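Pay the Wage Claims First

By Jade Entwistle
2019-08-26

The labor office in Skorkau has 1,486 wage claims waiting for a first hearing. Each one was filed by a worker who says an employer kept money already earned. The law gives the office 28 days to hear a claim. It has treated that number as a suggestion for years.

I don't doubt the staff work hard. There are 3 hearing officers for the whole district. But a deadline written into law binds the office that has to meet it, and a short staff is a matter for the budget. The worker who is owed two months' pay still has rent due.

Abdelilah El Idrissi filed against a packing company in Telitz and has been told to call back in the fall. His claim is for $3,246. The company hasn't disputed the amount. It simply hasn't paid, and under the present rules it loses nothing by waiting.
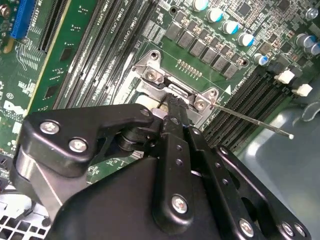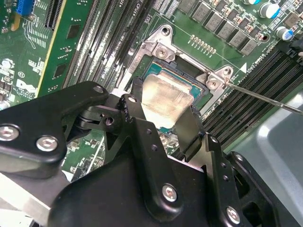 A green computer motherboard, top, and a black gripper with its fingers against a processor.

Two changes would help. The first is interest, charged from the day the wages were due and paid to the worker. The second is a default order: if the employer files no answer in 28 days, the worker wins and can collect.

Stuart Greenwood, who represents employers, argues that a default order would punish small firms that miss a letter. I take the point. Let them ask to reopen the case within a month if they put the money on deposit first.

Morenike Eze raised both ideas at the council session in August and was told they needed more study. The office already knows how many claims it has and how old they are. The council should put the two changes to a vote before it takes up next year's budget.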